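Huretti Swap Shelf Returns Saturday With Books and Scarves

The Huretti neighborhood swap shelf opens again Saturday at 10 a.m. Organizer Consuelo Marín said people can bring clean household goods, books and winter wear, and take home whatever they can use.

Last October 148 people came through the door, up from 118 the year before. Scarves went first, then children's books. Marín said she would like to see more of both, along with desk organizers and small racks - things students ask for every fall.

Early drop-offs are already coming in. They include a cream plaid scarf with white fringe, a wooden rack with white dowels, a mint-green file organizer and several books, among them a yellow one titled "Harvard Growth Lessons" in English and Chinese.
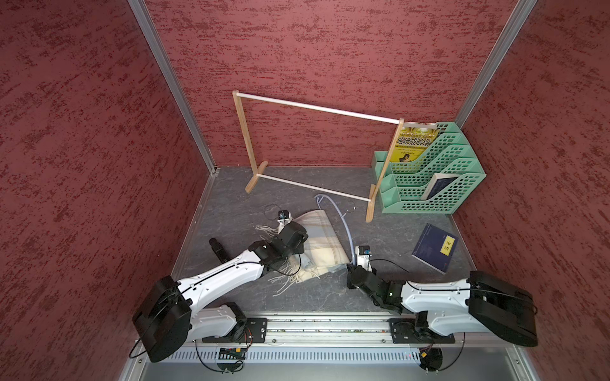
What to bring

Items should be clean and in working order. Books in any language are welcome. Sreekumar Kulkarni will take drop-offs on Wiltura Street until 6 p.m. each evening this week. Large furniture, mattresses and opened cosmetics can't be accepted.

Entry is free. There is a limit of 16 items per household - books don't count toward it. Anything left at closing goes to the Serus thrift store.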